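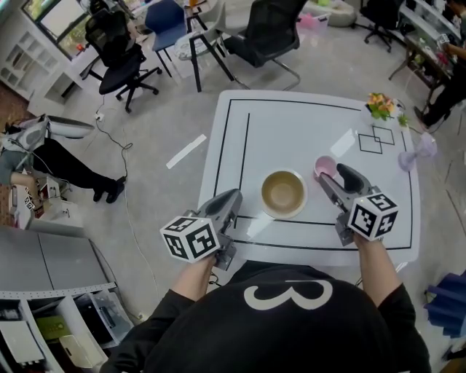
Bowl and cup on the taped table, flowers at the far corner, chairs behind.

Nundgate Tabletop: Bowl and Cup

Contents

This folder holds the bowl and cup part of the Nundgate tabletop set. The activity is small household handling on a square white table: picking up a cup, moving it to another part of the table, putting it on or near other tableware. The other parts (Sorkano for folding, Delach for drawers) have their own folders and their own notes.

There are 60 sessions in this part. Each session is one person at one table. Read this file before you use the labels, especially the section on the tape.

The table

The table is white with a glossy top. Black tape marks a border on it, along with a few extra lines. Two overlapping squares are taped near one corner. The border is the working area. The overlapping squares are a placement target, and in the labels they are called "pair".

The tape was laid by hand and replaced in May. Lines before and after the change do not match exactly. If you need positions on the table, measure from the table edge and not from the tape.

The glossy top reflects the ceiling lights. We left the lights on in every session, including the morning ones, so expect bright spots on the tabletop. They move a lot when the viewpoint is low.

Objects

bowl - round, white rim, tan-brown inside
cup - small, no handle label, listed by color where the color is clear
saucer - white, not used in every session
flowers - small potted arrangement, artificial, decoration only
other decor - anything else standing along the far side of the table

Cup color is the label people ask about most. The same cup can look pink from one side of the room and closer to red from another, and two annotators will pick different words for it. We kept the word each annotator chose. If you want a single class, merge "pink" and "red" under "cup".

Decor items are not part of any task. They are labeled only when something touches them or when they block the view of the bowl or cup.

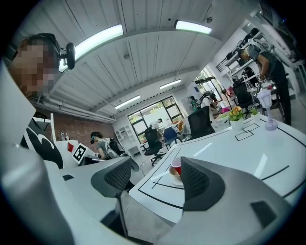 Red cup with a pale rim on a white saucer, low view across the table toward the ceiling lights.

The room

Sessions were held in a large room with other furniture in it. Chairs of several kinds stand beyond the table and were moved between sessions as people needed them. Do not use the chairs to work out which way the table is facing. The window and the white shelves are better for that, when you can see them.

Room items are labeled with one tag, "background". Tang, the earlier set, had separate tags for chairs, shelves and storage boxes. We dropped those here.

Labels

Each session has 4 label files:

objects.csv - what is on the table at the start
steps.csv - start and end of each step, in plain words
tape.csv - which tape layout was in use
notes.txt - free text from the annotator, sometimes empty

Known problems

Session 1000 is a test entry and should be skipped.
In some sessions the saucer is written as "plate". Both words mean the same item.

Contact

Zhiqiang Cai keeps the labels. Send corrections with the session number and the name of the file.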